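Skelis Single Drawer Cabinet, White: Review After Two Months

By Oana Roman

I bought the Skelis in May to hold the small stuff that used to live in a shoebox on my work table: tape, spare keys, batteries, the good scissors. It's a tabletop cabinet with one drawer, sold by Flomari in white or gray. I paid 40 dollars for the white one, plus shipping.
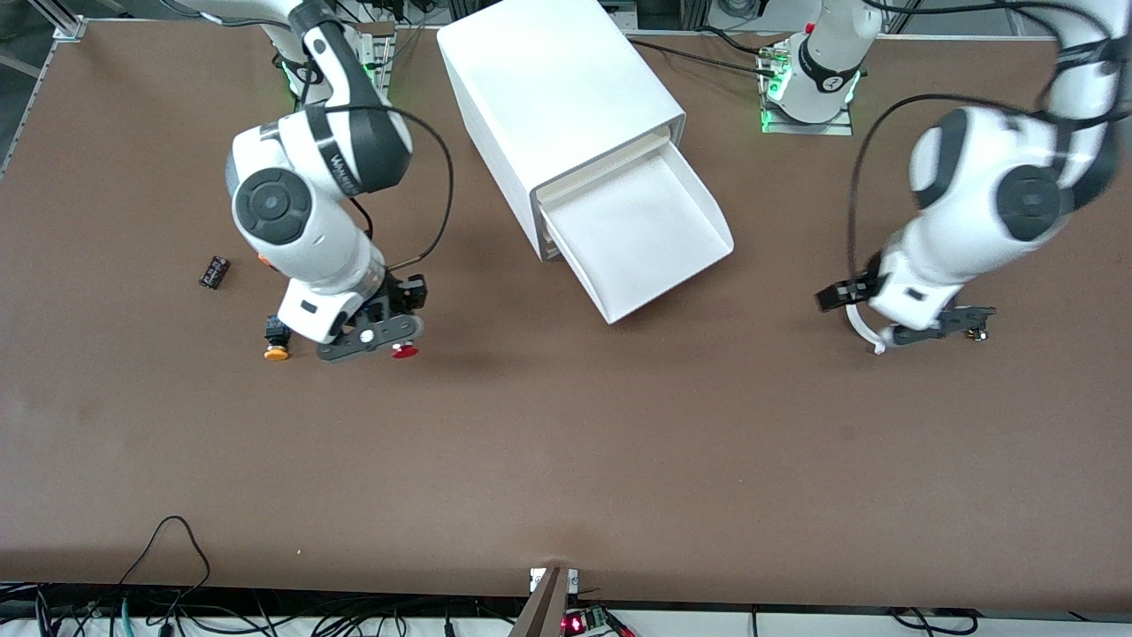
What you get

The cabinet comes flat in a box with the panels, a drawer in four pieces, a bag of screws and one folded sheet of instructions. There are 12 screws. Mine had all of them and no spares. You need your own screwdriver, a medium Phillips. The sheet is drawings only, and they're small, but the panels are lettered on the inside faces and the letters match.

Putting it together

It took me 23 minutes from opening the box to sliding the drawer in. Most of that went to the back panel. It slides into a groove, and the groove on my left side had a bit of dried paint in it, so the panel stopped halfway. I scraped it out with a butter knife and it went in fine.

One tip: leave the last two screws in the top a half turn loose until the drawer has been in and out a few times. I tightened everything first and the drawer rubbed on the right. Once I backed the screws off, squared up the sides and tightened them again, the rubbing stopped.

If you're putting it together on a table you care about, lay a towel down. The edges are sharper than they look before the panels are joined.

The drawer

For me this was the whole reason to buy it. I'd had a Tastau cabinet before this, and its drawer was so shallow that a roll of packing tape wouldn't fit flat. The Skelis drawer takes a roll of tape with room above it. It also takes my stapler, if I lay the stapler on its side.

It's an open tray inside with no dividers. I cut two strips of cardboard to keep the batteries apart from the keys, and they've held up. Flomari sells a divider set separately, but I haven't tried it and I don't think the price makes sense next to what the cabinet costs.

The drawer pulls smoothly when it's empty or lightly loaded. Fill it with heavy things and you'll want a hand on top of the cabinet while you pull, or the whole thing creeps toward you. I stuck felt pads under it for the sake of the table and that made the creeping worse. Thin rubber feet from the hardware store fixed it.

There is no stop at the back of the drawer's travel that I would trust. It slows down near the end, and then it comes out. I've had it in my lap once, batteries and all. If you have small kids, keep that in mind.

The finish

White shows everything. Pencil marks wipe off with a damp cloth. Marker doesn't, at least the brand I use, and I have a gray smudge near the top corner that I've stopped noticing. The paint on the flat surfaces is even. The edges are thinner, and one bottom corner chipped when I moved the cabinet to vacuum behind the table.

On a brown tabletop it stands out quite a bit. I like that. My sister thinks the gray would have looked better, and she may be right, but the gray was out of stock.

Compared with the Medrano

A coworker has the Medrano and let me use it for a week before I decided. It's a better built cabinet. The drawer stops where it should, the corners are tighter, and it weighs enough that it stays where you put it. It also cost her nearly double, and it takes up more of the table than I can spare. If you have the room and the money, look at that one first.

Things I'd change

A proper stop on the drawer. A couple of spare screws in the bag. Rubber feet in the box, even cheap ones. I'd also like the top to have a small lip, because pens roll off it, and I've ended up with a mug up there to hold them.

Would I buy it again

Yes, at 40 dollars. I wouldn't pay more than that. It does the job of the shoebox and looks better doing it, and I can find the scissors now. I may get a second one for the hall if the gray comes back — I've signed up for the stock email but haven't heard anything yet.

Updated 2 August 2020: the rubber feet are still on, the drawer still runs straight, and the chip in the corner hasn't spread.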